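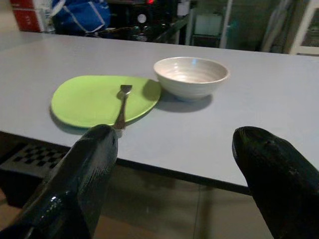
Green plate with fork and white bowl, tableware stock, Granholm kitchen.

Granholm Shared Kitchen: Progress Report to the Koreck Fund
14 January 2024
Prepared by Onyekachi Iyamu, Project Coordinator

1. Purpose of this report

This report covers the second period of the grant awarded by the Koreck Fund for the re-equipping of the shared kitchen at Granholm. It sets out what has been completed against the agreed work plan, what remains open, and two changes for which we request the Fund's written consent.

2. Tableware

The grant application named tableware as the first priority. The old stock had been built up over many years from separate gifts and was no longer sufficient for a full sitting. Under the agreed plan we were to inspect every item, withdraw what was chipped or cracked, and bring the remainder up to a working stock of plates, bowls and cutlery.

The inspection was carried out by Burgi Steiner and Selorm Asante. A total of 222 plates and bowls were examined and 103 were withdrawn. Most of the withdrawn items had damage to the rim. Replacement plates and bowls were ordered from Hatex and have been received in full, apart from one carton of side plates that was sent back and is expected again shortly.

We did not attempt to match the new pieces to the old. Users had told us during the first period that they preferred to keep sound items in service even where colors and glazes differed, and the plates and bowls now in use are accordingly mixed. The saving against the tableware line has been carried forward to storage, as permitted under the grant terms.

3. Cutlery

Cutlery has proved more difficult. Forks and knives are adequate. Spoons go missing at a steady rate, and the shortage was noted in our previous report. A fresh count gave 208 pieces of cutlery of all kinds, with dessert spoons the weakest group. An additional order has been placed with Hatex using the contingency line.

We have also changed the way cutlery is handled at the end of a session. Pieces are now sorted at the counter before they are put away, and the person in charge of the session signs the sheet kept by the door. Selorm Asante reviews the sheets monthly.
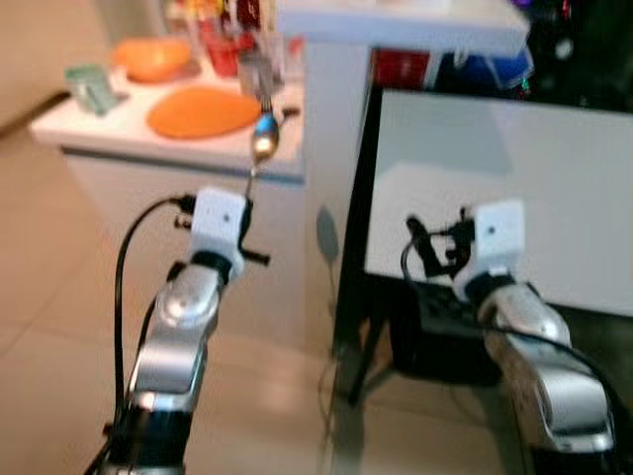 Early results are encouraging, although the new routine has not been in place long enough for us to report a firm trend. Two groups asked for the sheet to be shortened, and a simpler version is now in use. We will include figures for losses in the final report.

4. Counter and storage

The storage work is behind schedule. The contractor, MacBrayne, completed its survey on time and submitted a quotation for shelving and divided drawers. The quotation exceeded the approved budget, and Damian Egger has since agreed a reduced scope with the firm. The drawers will be installed as planned. The upper shelving will be shortened on the corridor side, with no effect on the space allotted to plates and bowls.

Installation requires the kitchen to close for 9 days. Regular users have been consulted, and May was the month that caused the fewest conflicts with existing bookings. Cold meals will be served from the adjoining hall during the closure.

5. Training and guidance

A short guide to laying tables, washing up and putting away has been drafted by Burgi Ruchti and tested with three groups. Comments were mainly about the order of the washing-up section, which has been rewritten. The guide will be printed once the drawer layout is final, so that the storage plan on the back page is correct.

6. Finance

Spending on tableware is complete except for the outstanding carton. The storage line is committed but unspent. No expenditure has been made outside the approved headings. A statement of account has been sent separately.

7. Requests to the Fund

We ask the Koreck Fund to approve the following:

Extension of the storage phase to the end of May.

Use of the remaining contingency for cutlery, including the order described in section 3.

A reply before the contract with MacBrayne is signed would be appreciated. Questions on the storage scope may be addressed to Damian Egger, and all other matters to the undersigned.

Onyekachi Iyamu
Project Coordinator, Granholm Shared Kitchen

Contact | © Granholm Shared Kitchen | Back to top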